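Search posts
Type and press enter

Sanne Wouters
2 min read

1/ People keep asking me if a robot can tidy a house yet. I've been working on the toy pickup task at Gundari since October, so I'll answer with that.

2/ Short answer: some of it, in simulation, with the right toy. Blocks are easy. They have flat sides and they stay put when you miss.

3/ The toy I care about is the ball-and-stick one. It's mostly holes. Two fingers have to go in between the rods and close on something that will hold the weight. Any kid does this without looking.
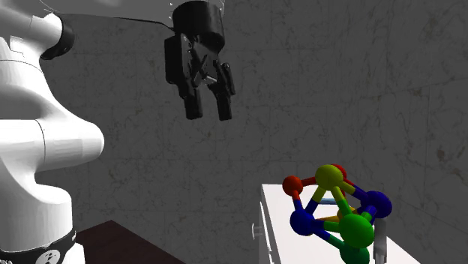
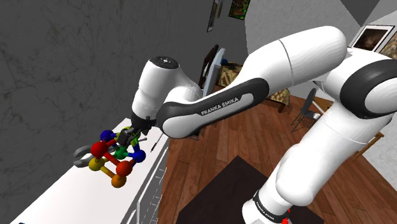
Same sim room, same toy. Fingers open and clear of it in the first, in among the rods and balls in the second.

4/ We ran 2,482 tries in sim. Of the first 900, most failures were bad grip choices. The arm went where it was told. It was told the wrong place.

5/ Clutter makes it worse. With other things on the counter, the planner has to pick an approach that misses all of them, and it gets slow – slow enough that you'd do it yourself.

6/ Wouter Verstraete asked about shop floors. Different problem. At the Trondcombe plant the parts come in the same way up every time. A gripper like this can do that job now. A family counter is never the same twice.

7/ Would I buy one for the house? No. I'd take one that did dishes 95 times out of 100 if the other five didn't break a plate. I haven't seen that one.

8/ Next up is soft toys – no rods to grab, but they squash. I'll post when there's something to show.

Contact | © Sanne Wouters | Back to top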